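I've been sharing bench space at the Sepúlveda shop for long enough now to have Opinions (capital O), and the one I want to get off my chest this week is that home robot people spend far too much time on the robot and hardly any on the stuff around it.

I say this as a guilty party! When I started on Tallo, which is what we call the arm project, I spent my first 10 weekends on motion code. Smoothing, speed limits, a very pretty plot of joint angles that I showed to anyone who stood still. Then I asked it to pick up a towel and fold it, and it was hopeless. The code was fine. The table was shiny, the towel slid around, and every run began with me putting the towel down in a slightly different spot and then wondering why I got a slightly different mess.

Pin-yu Kwan, who has the bench by the door and builds kites, mostly, watched a few of these and asked why I didn't put a mat under it. A mat! I had been pricing a new depth sensor for $467. I bought the mat instead and I still haven't bought the sensor.

So my advice, if you're setting up an arm in a garage or a spare room, is to be boring first. Pick one surface and stick with it. Pick one towel (mine came out of the Nisari bargain bin and I've grown fond of it) and quit swapping in new ones every time you get bored. Write down where things start. I log every run in a plain notebook, and I'm up to run 1860, and I can tell you the notebook has fixed more bugs than the debugger has. Around run 244 I finally noticed that my worst afternoons were all ones where I'd nudged the base and not measured it again.

People on the Conell board will tell you a good system should cope with any surface and any cloth. Sure, someday, and I'd love to see it. But you can't learn much from a failure when five things changed since the last one, and a hobbyist with Saturday mornings and a day job doesn't get enough tries to sort that out. Make the problem small and get it working, then make it bigger. I'd say the same about sourdough.

Next up for me is a second towel, a thicker one. I'm a bit nervous about it.
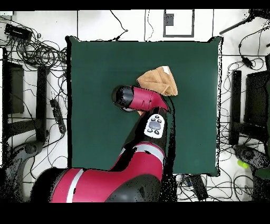 Should a beginner buy a better sensor or fix the workspace first?

Fix the workspace first, and log a good stretch of runs on it before spending money on a sensor.

Contact | Copyright, all rights reserved | Back to top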